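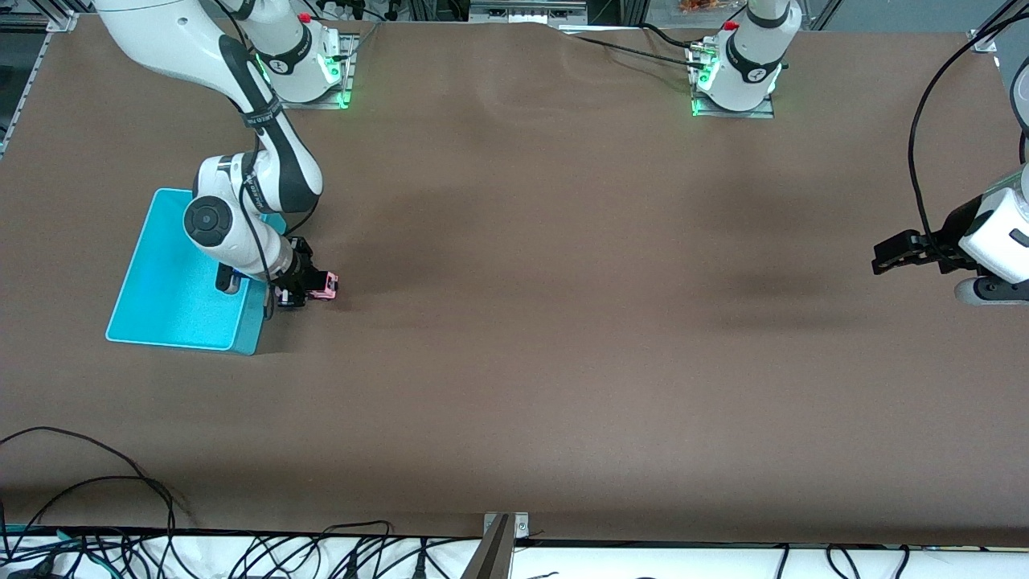
*Two white robot arms at a large brown work table, one of them holding a small pink object.*

The second season of *Busis* picks up the morning after the ferry fire, and for most of the opening hour it stays in the harbor office with the lights off. Viewers who spent the first season waiting for the show to explain the missing cargo will have to wait a little longer.

The drama is set in Arkent, a port town where one family company, Michiels, owns the docks, the radio station and most of the housing. Season one followed a shipping clerk who found 186 names on a passenger list for a boat that never left. Season two moves her to the other side of the desk. She now works for Michiels, and she signs the lists herself.

The writers say the change came late. An early outline kept her in hiding for six episodes, and the scripts felt slow when the cast read them aloud. Two of those scripts were thrown out. A third became the new premiere.

Funow, the streaming service that carries the show, asked for a shorter season and got one. The episodes run longer, though, and the fourth takes place entirely inside apartment 329, where the clerk's brother has been living under another name. It was shot in story order, with long takes and hardly any music.

The harbor scenes are still the best thing in it. The fog is real, and the crew lost several mornings waiting for it to thin out enough to see the actors.

All episodes of the new season arrive on Funow in June.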